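Woldemariam Road Repair and Mending Group
Minutes of the June meeting, held in the small hall at 7.30 pm

Welcome and apologies
The chair welcomed everyone, with a particular hello to the four who were with us for the first time and had come in through the rain. Three apologies were received. The minutes of the May meeting were agreed, once the spelling of Rimow Street had been put right.

Matters arising
The new kettle has been bought and is very much liked. The hall has confirmed that we may go on using the tall cupboard by the stage, provided the doors will shut.

Money
The balance stands at £438, after paying £53 for insurance on the tools. The jar at the spring mending day brought in £264, a lovely result and well up on last year. It was agreed to keep £200 aside for the autumn hall hire and to talk about the rest next time, when we have a price for the second sewing machine.

Mending days
There was a long and very good-natured talk about the queue. Several members felt that people with a single button or a loose hem should not have to wait behind a bread maker, and others said that the waiting, with tea and cake, is half the pleasure of the morning. In the end we settled on two queues for the July day -- one for cloth and one for everything else -- and we shall see how we like it. Funura Bakery has kindly offered scones again.

It was also agreed that anything with a motor in it should be booked in beforehand, as these jobs do tend to run on past lunch.
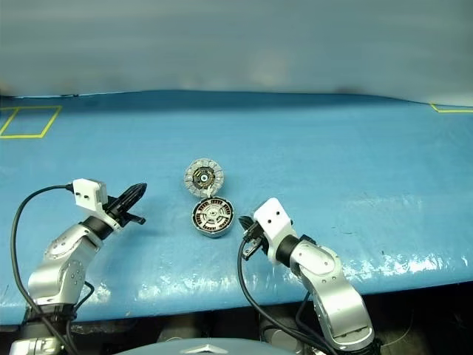

Motor parts on the blue table.

Druvia Library shelf
The library at Druvia has offered us a shelf for leaflets and for the darning books that have been living in various spare rooms. Warm thanks were recorded. Members with books to give should bring them along to the next meeting, with a name inside the cover if they would like them back one day.

Any other business
A member asked whether we might try an evening on chair caning. There was a good deal of interest, and the secretary will write to the Rimow evening class to ask what they charge.
The lost umbrella is still in the cupboard -- green, with a bent spoke, which somebody has offered to mend.

Next meeting
July, same hall, 7.30 pm. Please bring a mug.

The meeting closed at 9.10 pm.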